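Wesska lookbook notes - read me first

Right, so this is the file that goes with the Wesska lookbook data, and if you've been sent the folder by me or by Usha you should have a skim of this before you open anything else. I've tried to keep it short and failed.

What's in here

The folder holds the credits and styling notes for 100 looks from small independent fashion labels, typed up one row per look. Most come from printed lookbooks, the stapled sort you get handed at a showroom and then find at the bottom of a bag in December. I'd been hoarding them for years and wanted a way of searching them, so I started typing. There are no scans of the lookbooks themselves in the folder, only the words.

You'll find:

looks.csv - the main table, one row per look
people.csv - models, stylists, hair and make-up, with the spelling each person prefers
labels.csv - the labels, where they're based, whether they're still going
changes.txt - my scribbles on what I changed and when I felt guilty about it

Where it came from

Two labels make up the bulk of it. Chacko is the knitwear one, all big collars and long sleeves, and their lookbooks are a joy because they credit everybody down to whoever steamed the skirts. Hetdale does coats and not much else, and their credits are maddening: first names only for two seasons, then a season with agency names and no models at all! Svyatoslav Kovalchuk styled a good part of the Hetdale shoots and kept his own call sheets, so he filled in a lot of gaps for me over one very long Saturday in Sundbridge. The remaining rows are odds and ends from labels that only ever made one book.

Usha Panicker did the checking. She went through the whole table against the paper copies and found that I can't be trusted with the difference between ecru and oatmeal. Her corrections are all in, and the old values are kept in changes.txt in case you're on my side about the oatmeal.

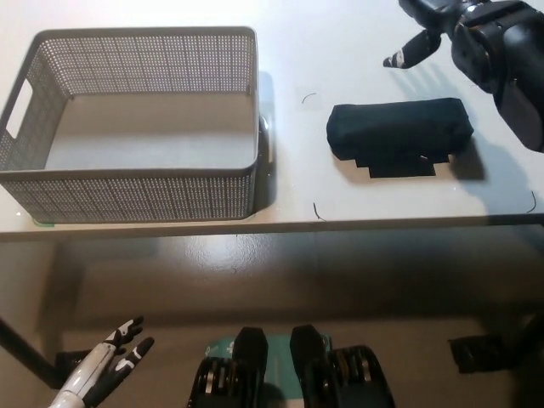

The columns in looks.csv

look_id is just a number. It follows the order I typed things in and means nothing else, so please don't sort by it and think you've got a timeline.

label and season are as printed. Some labels say "Winter", some say "Pre", one says "The Slow Months" and I've left it alone.

model is the name as credited, and model_key links to people.csv. Use the key if you're matching things up. Several models changed agency or went back to a family name halfway through, and the printed credit won't tell you that.

garments is a list separated by semicolons, outermost layer first. Shoes go last, even when they're the best thing about the outfit.

colour uses the label's own word. colour_plain is my translation into a set of 7 ordinary colours, for searching. Anything patterned gets the colour there's most of, which is a judgement call and I made it quickly.

pose_note is free text and pretty patchy. I only filled it in when the stylist or the model told me something useful, like "coat pinned at the back, don't copy the fit".

credit_ok is yes, no or asked. "Asked" means I've written to the person and haven't heard back - treat it as a no.

Things that are wrong with it

It leans heavily towards womenswear and towards cold weather, what with all the knits and coats. If you want swimwear you've come to the wrong shop.

Heights and measurements aren't in here and I'm not adding them. A couple of people have asked. The books print them sometimes, but the models I spoke to would rather they didn't travel any further.

Prices are missing for most rows. Where they do appear they're the printed ones, so they don't include any sample sale silliness.

Hair and make-up credits before Chacko's second book are thin. I've probably got people listed twice under slightly different spellings too. Usha reckons there are more of those than I think.

Using it

Have a play, write something, make a chart for your coursework, whatever you like. Please keep the credits attached if you publish any rows, and leave out anything where credit_ok isn't yes. If you're one of the people listed and you'd like your name changed or taken out, write to me and I'll do it, no need to say why.

Version 2 is the one to use. If your copy has a column called vibe, it's the old one, bin it.

Still to do

Finish the Hetdale footwear. Chase the three stylists marked "asked". Work out what Chacko meant by "fog".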